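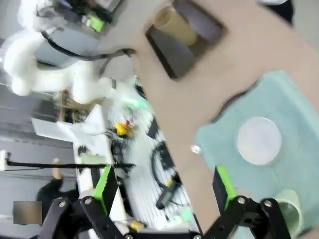
Open Day at the Lestdale Robot Lab

Members who signed up for the November visit met in the lobby at Lestdale and were taken straight through to the main workshop. Imke Petersen, who runs the handling group, gave a short talk and then let us stand near the tables and ask questions while her people worked. The group has been at Lestdale for two years and shares the building with Gurkon, the packaging firm that many of you will remember from the spring meeting.

The project on show is called Esa. It deals with the kind of small table work that goes on in cafeterias and hospital kitchens: picking up cups and bowls, setting them on trays, and moving cloths out of the way or folding them. Petersen said the group chose tableware because it is cheap, easy to replace and harder to handle than it looks. A cup can tip over and roll. A towel has no fixed shape at all, and the software has to work out where the edges are each time. 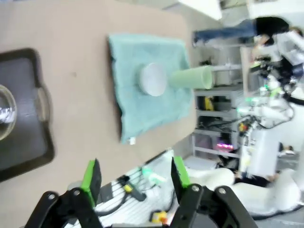
She told us the group wants 500 good runs of each task before it moves on to the next one. On the day of our visit they had 475 of the tray task, and she expected to finish the rest that week. A run is thrown out if something is dropped or if a person has to step in. Several members asked how many are thrown out. She did not have a figure to hand but said the share has gone down since the finger pads were changed in the summer.

There was also a good deal of talk about the cloths. The group buys ordinary ones from a household store and leaves the tags on, since a real kitchen would have them too. Thin cloths are worse than thick ones. They slide, and two layers can get picked up as one.

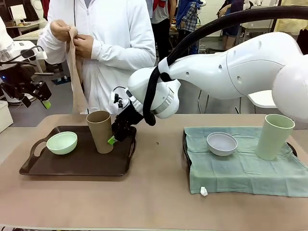 Cups, bowls and cloths at the tray table during the open day.

One member asked whether the arms could be stopped quickly. They can, and we were shown the stop button before anyone was allowed near the table. Visitors were asked to keep their bags against the wall and not to lean on the work surface.

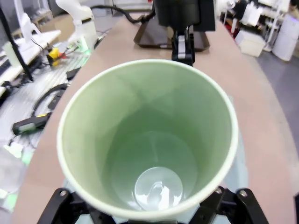 Grip force was the part of the visit that interested our own group most, as several of us deal with the same problem on packing lines. Petersen explained that a hard cup can be held firmly and a soft one can't, and the system may not know which it has until the fingers close. Her group sets a low force first and raises it if the cup slips. The green cup held between the two black fingers is a fair test of this, because a thin wall will crease under too much pressure. Abdelaziz, who writes the control software, said he would like to sense the slip at the fingers and is working on that now.

The talk and demonstration took a little over two hours, with coffee afterward in the Gurkon break room. Petersen is willing to have us back in the spring, when the folding work should be further along. There will be 20 places again - please give your name at the next meeting if you would like one. Members who missed this visit will be placed first.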